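Speaker notes – winter gutter talk, Clovanthorpe library, November 24, 2021

Start on time. Thank the library for the room. Say that questions are welcome at any moment, not only at the end.

Opening. Ask who has cleaned the gutters this fall. Wait for the hands. Then ask who has gone up in the attic after a heavy rain. I expect fewer hands. Tell them the talk is 31 minutes if I do not speak too slowly.

First point: where the water goes. Rain leaves the roof, enters the gutter, goes to the downspout and must end far from the wall. Most calls we get from Priston in December are for water in the basement, and the owner thinks the foundation is broken. Very often the downspout is blocked at the elbow. Last winter we had 216 calls, and for 169 of them the work was only cleaning and one new bracket. Say the numbers slowly.
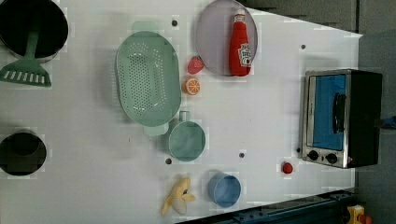 Second point: gutter guards. People ask which type is the best, and I must be fair here. A guard with large openings lets the water in quickly, but pine needles go in also. A fine mesh stops the needles, but it needs brushing on top or the water runs over the edge. Compare it with the kitchen: the slots in the green spatula let water pass, and small pieces can pass too. A colander needs rinsing, and a mesh guard is the same. Do not promise that any guard means no more cleaning.

Third point: ladder safety. Firm ground, a second person below, never lean the ladder on the gutter itself. If the house has 2 floors, I advise to call someone. Do not make this sound like advertising – say it once and continue.

Fourth point: signs to look for from the ground. Dark lines on the siding, a gutter that hangs lower in the middle, small holes in the soil under the edge of the roof. Pass the old bracket around the room now.

If there is time, explain the slope. The gutter must go down a little toward the downspout. Someone will ask about the Alto brackets. Answer that we use them on straight runs and not at the corners.

Price list is on the table near the door. Return the key to the front desk before leaving.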